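Gamska Demo Kitchen: Visits and Open Afternoons

Demo Kitchen Station
Product code GK-42
Location: Akex building, Jistbridge, room 309
Availability: by appointment, and at the open afternoons in January

The Demo Kitchen is a tabletop manipulation station set up for visitors who want to watch a Gamska arm work with household objects before they order or rent one. It uses a children's play kitchen with a stove, a sink section and a bamboo-look counter, and a small set of pots and pans. The objects are moved around between sessions, so two visits are rarely the same.

A visit lasts one hour. The first part is a running demonstration. After that, visitors can operate the arm themselves with one of our staff beside them, and there is time at the end for questions about mounting, power and software. 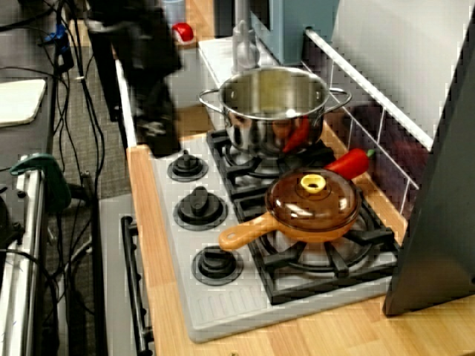

The arm at the play kitchen stove, with the steel pot at the back and the lidded pan in front.

What you will see

Most of the session is pick-and-place work with cookware. Typical tasks are:

Putting a lid on a pot and taking it off again
Moving a pan from one burner to another
Picking up play food and dropping it in a pot
Placing an item in the sink section

Lids get the most questions. A lid has to be held by a knob or by its rim, and it has to arrive nearly level or it catches on the edge of the pot. Shiny lids and polished steel are also harder for the cameras than matte plastic, and we keep both in the set on purpose. Expect some missed grasps. When one happens, the operator backs the arm off and starts the task again, and we leave this in the demonstration.

Visitors may bring an object of their own to try. It should be dry, unbreakable and no heavier than 2 pounds. Please tell us what it is when you book. Knives, batteries and anything with liquid inside are not accepted.
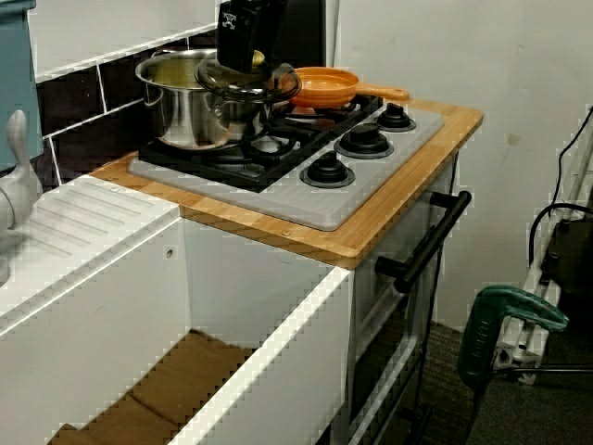 What is included in the station

One Gamska arm with two-finger gripper
Play kitchen with stove, knobs, oven front, sink section and faucet
Steel pot, frying pan and saucepan, with lids
Play food set, including peppers
Clamp-on mounting frame
Operator controller and cable set
Printed task cards, 10 per set

The arm and controller are the same units we ship to customers. The mounting frame is the Nijs clamp-on type, which can be moved to a different table in under an hour if you have two people. It is also sold separately. The play kitchen is an ordinary toy and can be swapped for another one, but the task cards are written for this layout: burners on the left part of the stove, knobs along the right, sink section on the far left.

Saved tasks store the position of the kitchen relative to the frame. If the kitchen gets bumped, the saved positions are off and have to be taught again. Baptiste Gilbert, who runs the sessions, marks the feet of the kitchen with tape on the carpet, and we suggest doing the same at your site.

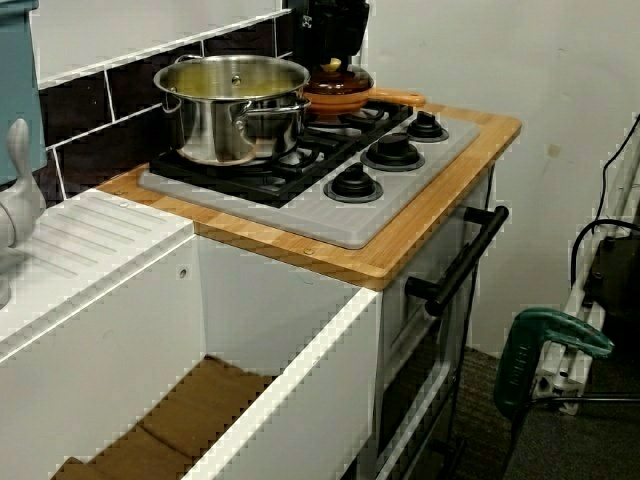

Teaching a new position takes a few minutes per object once you have done it a couple of times. The manual covers it in chapter 2, and the same steps are shown during the hands-on part of the visit. Burner positions are the easiest to start with. The sink section sits lower than the counter, so leave clearance over the step between them when you plan a path from one to the other.

Pan handles are worth some attention too. A long handle pointing out over the counter is easy to grasp but easy to knock when the arm is working on the pot next to it. The usual approach is to turn the handle along the back of the stove first and then do the lid. 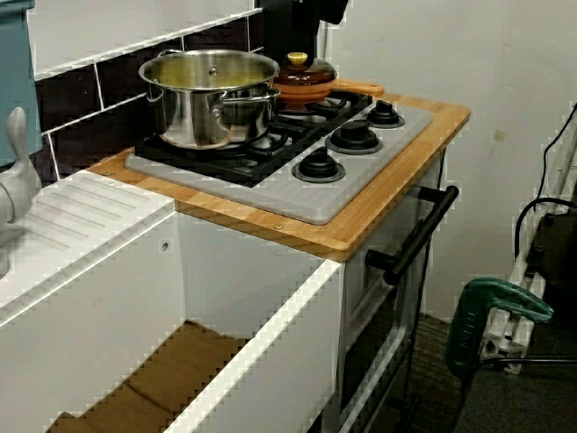
Pot and saucepan on the back burners, saucepan handle out to the right.

Booking a visit

Groups of up to six people are fine. Larger groups are split in two, and the second group can wait in the Akex cafe on the ground floor. School groups are welcome if an adult comes with them. Closed shoes are required in the room. Hair and scarves should be tied back during the hands-on part.

Open afternoons run from 1 p.m. to 5 p.m. and do not need a booking, but hands-on time goes to whoever signs the sheet by the door first. The last demonstration starts at 4:15 p.m.

To book a private session or ask about renting the full station, write to Darmawan Tjoa at the Jistbridge office. Include your preferred week, the number of people, and any object you plan to bring. Rental is by the week, and the kitchen and cookware are part of the price. Delivery and setup are quoted separately.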